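Relow moves washing-up staff to new roles as robot training begins in Dornham

Feb 18, 2022

Catering supplier Relow has begun training robot arms to rack and stack crockery at its Dornham wash hall, and has told the 39 people who work there that their jobs will change by August.

The company washes and hires out plates, cups and trays to 147 schools, care homes and canteens. Until now, all unloading and racking has been done by hand, in shifts of eight hours. Relow said no one would be made redundant, but six posts that are now vacant will not be filled.

Under the new rota, racking staff will spend half of each shift checking plates for chips and marks and the other half at a training bench, where they guide an arm through single tasks and record the result. Those who take the bench work will be paid an extra 49 pence an hour. 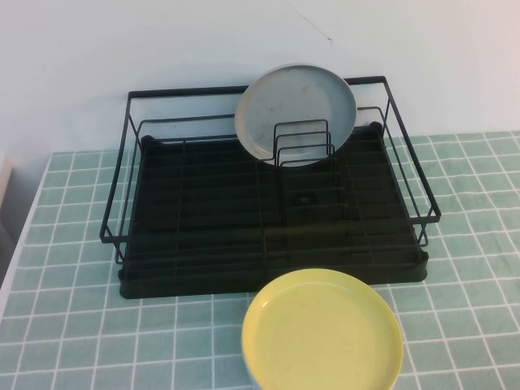
Training starts with household racks before moving to the deep trays used in the main hall. Ryota Takeda, who runs the benches, said the small racks were harder for the arms because the gaps between the wires were narrow and the plates did not always stand straight. One bench is set with a black wire rack on a teal checked cloth, a grey plate upright at the back and a yellow one flat on the table in front. Staff repeat a task like this many times with plates in different positions, and the bench team has logged 468 runs so far.

"The people who have racked plates for years are the best teachers we have," Mr Takeda said. "They know how to tilt one so it goes in first time."

The arms were supplied by Verstraete, which will also service them for three years. They will work alongside the existing Beltbridge conveyor, which stays in use.

Staff representatives said they welcomed an end to the heaviest lifting but had asked for a limit on time spent at the benches, after several workers complained of sore wrists from the hand controls. They also want the higher rate to be kept if the training work comes to an end. Relow said it was looking at both points.

A second meeting with night staff will be held before the new rota is issued.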